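Brendside changes pickup times for lake and canyon tours

Brendside, the day-tour company based in Baltia, will move its morning hotel pickups forward from April. Guests on the lake and canyon routes will be collected between 9 and 10 a.m., an hour earlier than last season.

Operations manager Anel Mahlangu said the change followed a summer of late returns on the canyon road, where roadwork outside Sequeira held up several groups. "People had dinner bookings and a few had trains to catch," Mahlangu said. "We would sooner ask them to get up a bit earlier."

The company carried nearly 2000 guests last season. Groups on the canyon route will still stop for lunch in Sequeira, but the second viewpoint stop has been shortened to make room for the ferry crossing on the way back.

Guests are asked to leave jewelry and other valuables in the room safe before the boat section – lockers at the dock are small and fill up quickly.

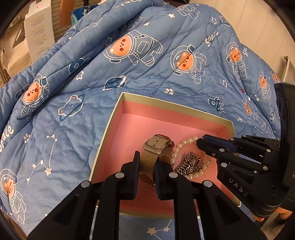
Booking changes

Reservations made through the Clulteo booking site will be updated automatically, and guests will get an email with the new time. Anyone who booked at a hotel desk should check with the desk the evening before. Those who can't make the earlier start may switch to the afternoon lake tour or cancel without a fee, provided they do so at least four days ahead. Prices stay the same for both routes.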